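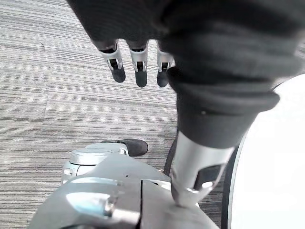 I get asked whether a machine can do the shopping yet, usually by people who have seen one good clip. My short answer is that it can do parts of it, slowly. The longer answer depends on which part.

Picking produce is a decent test of general chores. A carrot is rigid, light and easy to see. A cucumber is nearly the same job with a smoother skin. Yardlong beans are a different class of problem, as the strands tangle and there is no obvious place to grab one portion. A controller tuned on carrots tells you very little about beans. I would like to see results reported per item, and I rarely do.

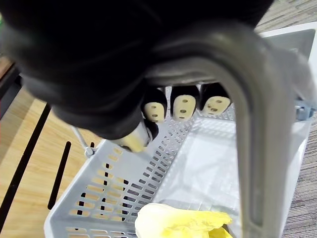

The second difficulty is the basket. People treat it as a place to put things, but for a two-armed machine it is a load that changes with each item. The handle pivots and the basket swings. The arm holding it has to stay stiff enough to keep the opening where the other arm expects it, and soft enough to take a knock. Most planners I have read treat the basket as fixed, then add a correction later. The Cetham planner does this, and so did my own attempt at one in May.

There is also the matter of counting attempts. A success rate over 100 picks means one thing if a person resets the bin between tries and another if the bin is left to get messy. I log both. Of my last 361 attempts in simulation, the late failures were mostly items that an earlier attempt had pushed into a corner.
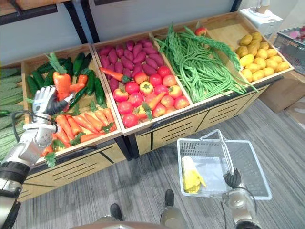

Siyabonga Radebe wrote to say that I am too strict about speed, and that a chore done overnight can take 7 times as long as a person would need without bothering anyone. I accept that for laundry or for restocking a closed store. It doesn't work in an aisle with customers in it. 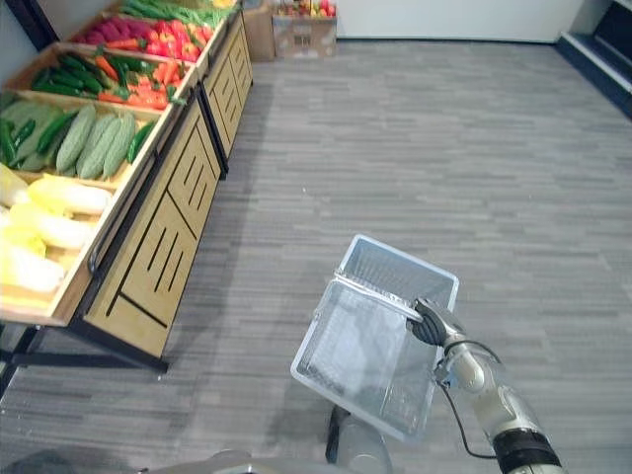
Would I pay for one at home today? I would wait. Arms and hands are good enough for a short list of items, but recovery after a dropped or jammed item still needs a person in too many cases. My next post will cover grasp recovery, with the logs split by item type.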